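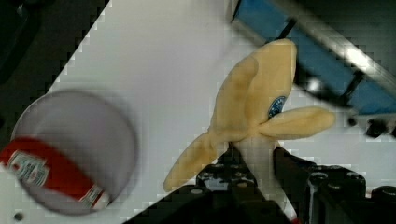 Public Lectures Working Party
Minutes of the June meeting, Rivel Room, 4.15 pm

Present: Chair; Events Office; Library; Students' Union; English; Estates; Fotis Lambrakis (Social Sciences); minutes by the Registry.
Apologies: Marketing, by a message received at 4.20 pm.

1. Minutes of the last meeting
Agreed, after the word "lively" was taken out of item 3 at the request of Estates. Estates did not wish to offer another word.

2. Matters arising
The lectern light has been mended. It now cannot be turned off, and will be reported as mended until the next meeting, when it will be reported as a fault.
The thank-you letter to the spring speaker has gone out. It went to the right speaker this time.
The sign reading "Lecture This Way" is still missing. English believes it is in the drama store. The drama store believes it is in English.

3. The Ambrose Lecture: look back
Events reported that the Ambrose Lecture filled all 600 seats on paper and rather fewer in the hall. The usual cause is free tickets, which people collect in the way they collect carrier bags. Those who did come were attentive, and stayed on for the signing. The bookstall ran out of the paperback early and sold the hardback to people who had not meant to buy it.
The speaker had been asked for forty minutes and gave us 65. Opinion was divided. English thought the last part was the best part. Estates thought the last part was overtime.
Questions from the floor were taken by passing a microphone along the rows. Students' Union pointed out that the first three questions came from members of staff, and that one of them was a short paper with a question mark at the end of it. The Chair said she had been told it was well received. Students' Union asked by whom.
Agreed: the first two questions at any lecture will go to students. Staff with a short paper to give may give it to each other.
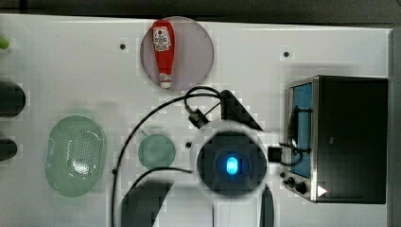

Will first-year students have to go to the autumn lecture?
It is optional, though tutors will keep the hour free and the book will be discussed in seminars the following week.

The Chair asked for that exchange to be minuted word for word, as the matter had been raised at each meeting this year and answered differently at most of them.

4. The autumn speaker
The shortlist stood at 7 names before the meeting and at two afterwards. One had replied to our invitation with a list of train times, none of them from the city in which she lives, and was thought to be declining. Another wished to speak by video link. It was felt that an audience asked to walk up the hill in November ought to find somebody at the top of it.
Library spoke strongly for the memoirist and against the man with the theory about cities. Social Sciences spoke strongly for the man with the theory about cities. The Chair asked if anybody had read both books. There was a pause, which the Registry has recorded as a pause.
Agreed: both books to be bought, and read, and the choice made by email before the end of term. Library to order the copies. The Chair to remind people that the email has a Reply button as well as a Reply All.
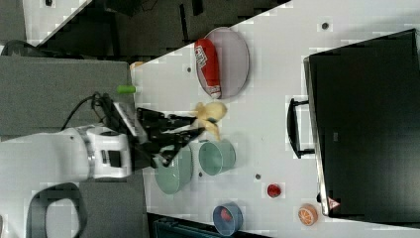
5. Staging and the hall
Estates tabled a plan for the stage, which takes in the lectern, two chairs, a low table, the flowers, the water, the banner and the signed-book display. English asked where the speaker would stand. Estates said there was a gap by the banner. The Chair said she did not want a speaker placed on our stage like the red thing on that oval plate, laid on its side and taking up nearly the whole length because there was no other way of fitting it in. Estates agreed to lose the flowers and, after some talk, the low table. The water will go on the floor, where past speakers have mostly put it in any case.
The side door will be kept shut during the lecture. It will be kept shut by a person, the catch having failed.

6. Tickets
Events proposed that we move to Gurkero, the booking system already used by the sports centre. It sends a reminder the day before and lets people give a seat back. It also asks everyone for a shoe size, which Events has been told can be changed.
Students' Union asked that a charge be considered, refundable on the door. Library said this would put off the very people we wanted. Students' Union said so did the hill.
Agreed: to try Gurkero for the autumn lecture only, free of charge, without shoe sizes. Unclaimed seats to be let go five minutes before the start.

7. The Jisach Fund
The fund will pay the speaker's fee and travel, as before, but will no longer pay for the dinner. The Chair suggested that a smaller dinner might be held. English asked how small. The Chair said sandwiches. 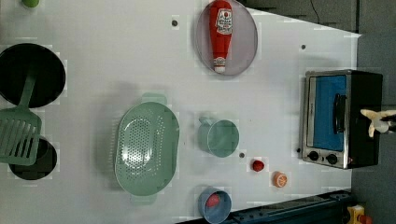

Fotis Lambrakis asked if the students who introduce the speaker could be invited to the sandwiches, given that last year they did the introduction, wrote it as well, and were then shown out by the side door. He added that he would give up his own place if need be. Nobody else offered theirs, but the principle was warmly supported.
Agreed: two student places. Events to tell the students, and to tell whoever is on the side door.

8. Any other business
Library has found a box of programmes from an earlier series, with the speaker's name spelt two ways on the cover. Offered to anyone who wants them.
English asked when the recording of the Ambrose Lecture would go online. Events said it was being edited for length. English asked that it not be.

Next meeting: start of the autumn term, same room, 4.15 pm, tea from 4 pm if the Registry can get hold of the key to the urn.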